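Groltusent reissue – is the 319 pressing a different master?

Board index > Recordings and Pressings > Australian and NZ bands

gatefold_nine
Posted 24th January
I have two copies of the Groltusent live double LP. One has a matrix ending in 109, the other ends in 319. Same sleeve, same label colour, same catalogue number. Side C on the 319 is noticeably quieter and the crowd noise between tracks fades out completely, where on the 109 it runs straight through. Has anyone compared them properly? The Jurell Records site only lists one version.

tapehead_mk2
The 109 was cut from the desk tape with audience mics mixed in. The 319 is the November repress. I was told at the merch table on the Bremasar tour that it was recut from the same files at a lower level to stop inner groove distortion on side C. That would explain the volume but not the fades.

lowpass
Lower cutting level on its own isn't a different master. I'd want to see both captured through the same chain, gain matched, before calling it anything. Which cartridge, and did you clean both copies first?

gatefold_nine
Moving magnet, tracking at the middle of the recommended range, both cleaned. Captured at 24/96. After matching level on the opener of side C the two line up until the first gap, then the 319 drops to silence and the next song starts cold. The tonal balance looks the same to me up to 1000 Hz. Above that the 319 is a touch duller, but I wouldn't bet on that from one copy.
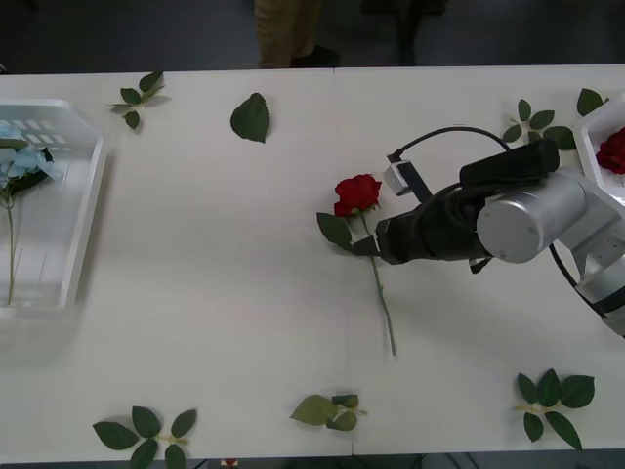 The rose, held just under the bloom.

lowpass
Fades between tracks mean somebody edited the program, so I'll concede it is a different cut. Whether it is a different master depends on how you use the word. The duller top end could be plate wear or just a warmer pressing day.

sidechain_sal
I don't agree with tapehead on the files. The download version has had those fades since it went up, and each track is a separate file. My guess is that Jurell sent the download files to the plant for the repress instead of the side-length masters. You would get exactly those gaps.

tapehead_mk2
Possible. But the download includes the long tuning break before "Delacroix" and the 319 doesn't. If they had used the download files it would be on there.

sidechain_sal
My download doesn't have the tuning break. It goes from the end of the slow one into the count-in. Are you sure you aren't thinking of the radio broadcast?

tapehead_mk2
Checked. You're right, mine is the broadcast, filed in the wrong folder. Withdrawn.

gatefold_nine
For what it's worth, the run time on side C is 9 seconds shorter on the 319. That is consistent with trimmed gaps and no speed change. Song lengths are identical to within what I can measure by eye on the waveform.

plinth_and_prejudice
Does any of this matter for listening? I have the 319 and it plays well. Quiet vinyl, centred properly, no complaints. The 109 I heard at a mate's place was noisy on side A and the sleeve had already split.

lowpass
It matters on a live record. The set was played without stops and the crowd is part of the recording. For a studio album I would take the quieter pressing every time.

plinth_and_prejudice
Fair enough, but people are already asking silly money for the 109 on the strength of threads like this one.

sidechain_sal
Has anyone got a copy with a different matrix again? The colour vinyl sold at the Bremasar shows had a hand-etched number and I never wrote it down before I sold mine. If it carries the 109 cut it would be the cheaper way to get the continuous version.

gatefold_nine
I'll email Jurell about the source for the repress and post whatever comes back. If anyone has the colour one, please check the runout on side C, under a decent light – the etching is very shallow on both of mine.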